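Dollivine opens its doors for a hands-on robot training day

BRORNDEN, December — I'm Analyn Salazar, I run the demonstration floor at Dollivine, and my boss said I could write this announcement myself as long as I kept it short. (Sorry, Roswitha.)

We're holding our second open day this month, from 10 in the morning until 4, at our workshop on the old Filis mill site. Last year we planned for a couple of classrooms' worth of people and ended up with 889 names on the sign-in sheets, and we ran out of coffee before lunch! This time we've borrowed a second urn and we're letting people in by time slot, 22 to a group, so everybody gets close enough to see what's going on.

So what is going on? We teach robots to do ordinary household and warehouse jobs, and the teaching is done by people. You take a gripper in each hand, you do the job the way you'd like a robot to do it, and the recording goes into the training set for our Usman software. Then somebody does it again, a little differently. Our library for bins, boxes and lids is up to 1649 recordings, and I must have done a good chunk of those myself — my family now refuses to let me near the leftovers containers.

The bin-and-lid table is the one most people asked about last year, so it's getting the best spot on the floor.

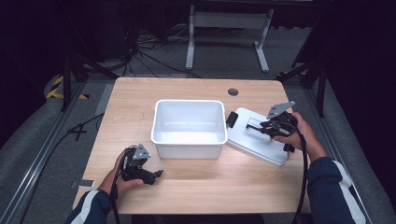
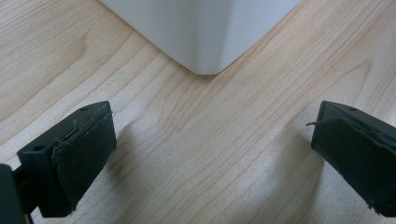 At the Work at Brornden

Visitors will get to try it, too. Each group starts with a ten-minute talk from Roswitha Haslinger, our head of training, and then splits up between the tables. Kids are welcome from age eight, and we have a lower table for them. I'd suggest starting with something soft like a folded towel before you go for anything with a lid. Lids are hard! You lose all the feeling in your fingertips and suddenly you're moving like you're wearing oven mitts. I was terrible for my first two weeks.

"People come in wanting to see the robot, and then they don't want to give the grippers back," Roswitha told me when I asked her for a quote. "I like that. If you've spent five minutes trying to line up a corner, you ask much better questions afterward."

She'll be taking those questions at 1 in the afternoon in the upstairs room, and she has promised to stay until they're all answered. Last year that was over 700 sticky notes on the wall, so bring a snack.

At 3 we'll run a longer demonstration with a robot working from the recordings. It may go beautifully and it may drop things on the floor. We're running it live either way, and you're welcome to cheer for whichever you prefer.

Admission is free but you do need a time slot, which you can pick up at the Brornden public library desk or by calling our front office. Parking is in the gravel lot behind the mill; please leave the spaces by the loading door open. The ground floor is step-free, and there's an elevator to the upstairs room. Wear closed shoes and, if you have long hair, bring something to tie it back.

Reporters who'd like to come by before the doors open can have the floor from 9. Ask for me at the front office and I'll set you up with a pair of grippers.

Press contact: Analyn Salazar, Dollivine, Brornden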